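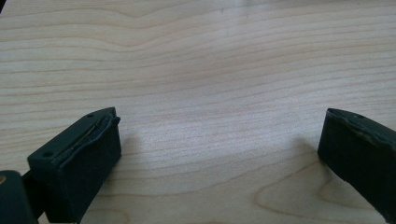 Tabletop, pale wood grain.

From: Kwan-ho Chou
To: precinct-list
Date: 9/5/26
Subject: Re: [precinct-list] Walk list counts for the Ikmont ward

Replying to the list so the other captains have the same numbers. My answers are under each part.

> The walk list I downloaded for Ikmont has 2214 doors on it.
> The one we used in July had more than that. Did we lose
> part of the ward, or is the export wrong?

The export is correct. The July list was built from the old ward lines, before the county moved the blocks east of Esteves Road into the next ward. Those blocks account for 132 doors. They are still in the database, under the new ward code. If you have a printed copy of the July list, stop using it. The sheet numbers no longer match and the data entry people can't key the results.

A second, smaller difference comes from the way apartments are handled. In July each unit was its own door. The Dumetti building is now one door with a unit count in the notes column. Walkers can't get past the lobby there without a resident, so it has been moved to the phone list. Please don't send a walk team to it.

> Also, do we want to skip households with no primary history?
> Ilov said the campaign wants them left in.

Leave them in. The file is for the general, and the council seat is on the same ballot. A household with no primary history but two general elections stays on the list. The only people removed were those marked inactive by the county and those who asked us for no contact. If someone asks for no contact at the door, mark code 7. Do not write it in the notes, as the notes are not read on import.

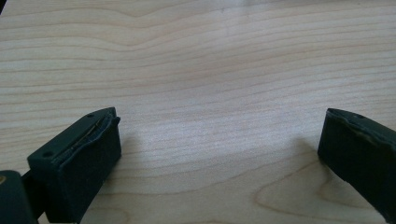

On literature, the print order is 3000 pieces for the whole ward. The order covers one pass of the doors plus the two evenings at the library. It does not cover a second pass. If your team reaches a door where nobody answers, leave one piece and mark it as a lit drop. Do not leave a second piece on a return visit. Nothing goes in or on a mailbox.

> Last thing, 89 of my sheets came back with no result codes.
> Can those be entered as "not home"?

No. A blank is not a result. If we enter them as not home, the system schedules a return visit and the contact rate for the ward comes out wrong. Put them back in the folder as unwalked. If the walker remembers a particular street, have them fill in the codes themselves and initial the top of the sheet. Otherwise those doors go out again with the next batch.

Two other items that came up off list:

The candidate forum format is still open. The other campaign asked for written questions only. We have agreed to that, but the time limit for answers has not been set. I will post it when I have it in writing.

Poll watcher forms need a signature in ink. Scanned copies were turned down in the primary. Bring the originals to the next captains' meeting or drop them in the box at the office.

Kwan-ho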